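# The reset belongs in the paper

May 26, 2026

When I read a paper about robot learning, I go first to the table with the success rates, as everybody does. Then I go to the appendix and search for the word "reset". In most papers I do not find it. Sometimes there is one sentence: "Objects are placed randomly before each trial." I have come to think that this sentence is the weakest part of our field, and I would like to explain why a person who spends her working days with small soft objects has arrived at this opinion.

By reset I mean the moment between two trials. The robot has finished, or has given up, and someone must put the table back into a starting state. For a rigid cube this is easy. You can tape a cross on the table, or print a grid, or ask a computer for a position and an angle, and any reader could do the same in another building. Two people who follow the same instruction will produce nearly the same start.

For a rubber band it is different. There is no angle for a rubber band. It can lie as an open oval, or as a long narrow loop where the two sides almost touch. It can cross itself and make a figure eight. If you drop it from the hand, it takes one shape, and if you lay it down, it takes another. A gripper with two fingers sees these as different tasks. An open oval offers one strand of rubber with free space on both sides, and you pinch it and lift. A narrow loop offers two strands together, and very often the fingers take one and push the other away.

I work at Sallberg, on a project called Jiltar, where the arms learn to put soft and small things into plastic bins from demonstrations by a human operator. In March we finished a training set of 321 demonstrations and tested the resulting policy in 100 trials. The number was good. I will not print it here, because the whole point of this essay is that it would tell you very little. I did most of the resets in that test, and in the second week my colleague Rianne Hoekstra took over so that I could write. On her days the number was clearly lower. The policy was the same file. The light was the same, and the bins stood where they had always stood.

We looked at the recordings together and it took us a whole afternoon to see it. I lay the bands down. Rianne drops them. I had also made most of the resets when the demonstrations were recorded, so the robot had learned on my tables and was tested on my tables. What we called a random placement was my habit, and the robot knew my habit very well.

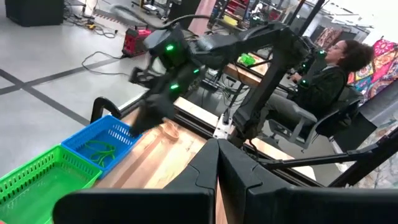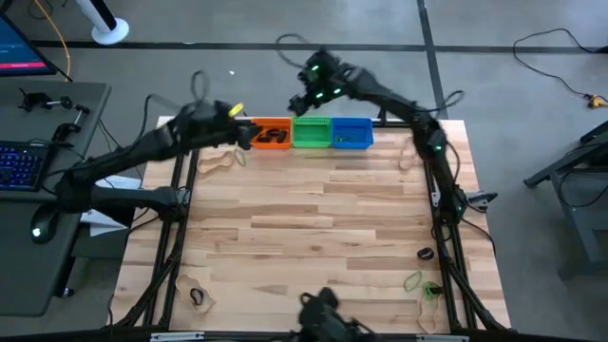 *The sorting table at Sallberg.*

I do not believe we were unusually careless. I have visited a few other groups, including the people in Gerby who work with cords and straps, and I asked each of them how they reset. The answers were friendly and vague. One group shakes the objects in a cup and pours them out. In another group the student who is free does it, and every student has a private method. All of them would write "placed randomly" in the paper, and none of them would be lying.

The common reply to my complaint is that more data will solve it. If you have 2000 demonstrations from many operators, the argument goes, then the habits of one person disappear in the crowd. I accept a part of this. More people behind the controls gives more variety in how the arms move. But the person who moves the arms and the person who arranges the table are two different roles, and in many labs we change the first one often and the second one hardly ever. We write down who was the operator. In our own logs there was no field for who did the reset, and I had to find it out from sleeves in the video.

There is a second reply, which I find more serious. It says that a written reset protocol makes the test artificial. In a real kitchen or a real workshop, objects are left by people who have no protocol, and a policy which can only start from protocol states is of no use. I agree with the last part. However, I think the reply confuses two things. A protocol does not need to make the states narrow. It can say: hold all items in one hand at the height of the bin rim, open the hand, do not correct anything that stays on the table. This produces a wild table, and it can still be repeated by a stranger. What I ask for is only that the stranger gets the instruction.

I would go further for soft objects and ask that the starting pictures are published. Every trial in our lab begins with a still from each camera, because the software needs it anyway. These files are small. A reader who can page through the starts of all trials will understand in a few minutes what "random" meant in that room. She will see if the bands always lie in the near half of the table, where the arm of the person reaches without effort. She will see if two objects ever touch each other. In our March test they almost never touched, and I am a little ashamed of this, for touching objects are the hard case and I had been kind to the robot without noticing.

It was a strange thing to discover about myself. I wanted the project to go well, and my hand knew it. When a band landed over another one, I separated them, the way you would straighten a fork on a dinner table. I never decided to do so. Rianne came to the task fresh, with no paper waiting, and she let them lie.

A fair objection is the cost. Resets are already the slow part of evaluation. An arm needs a short time for a pick, and then a human must stand up, collect the things out of the bins and arrange the table again. If I add rules to this, the day becomes longer, and I know what it means to ask this of a student in the week before a deadline. We measured it with our new procedure, version 2 of it, as the first was too complicated and people skipped steps. The test takes roughly the same time as before. Dropping is faster than arranging, so the rule paid for the extra writing.

The benchmark that our group uses most, Sikora, has a page for the camera positions, a page for the lighting and a page for the calibration of the arms. For the reset it has one line. I wrote to the maintainers and proposed a page, and they answered politely that the community should first agree on what a good reset is. I understand this caution, but I would prefer to do it in the other order. Let each group describe what it does, even if it is ugly. "One person, who also recorded the demonstrations, lays the objects by hand and avoids overlaps" is an honest sentence, and a reader can work with it. After a year of such sentences we could see which resets are easy to repeat and which ones hide the difficulty.

Some will say that reviewers would punish such honesty. Perhaps they would at first. I review papers too, and since this spring I ask every author the same three questions. Who did the resets in the test? Did the same person do them when the training data was made? Was anything on the table corrected after it was placed? So far no author has been offended. One of them wrote back that he did not know, and that he would go and look at his videos.

At Sallberg we have repeated the March test with the dropping rule and with people who had never touched the training data. The number is lower, and the list of failures is much more useful to me than the old one. Most of them are double strands, where the fingers hold one side and the other side slips away over the rim of the bin. Next to them come the objects that rest inside a loop, so that the arm must decide which of the two it wants. I have started to collect demonstrations for these cases, and someone else sets the table.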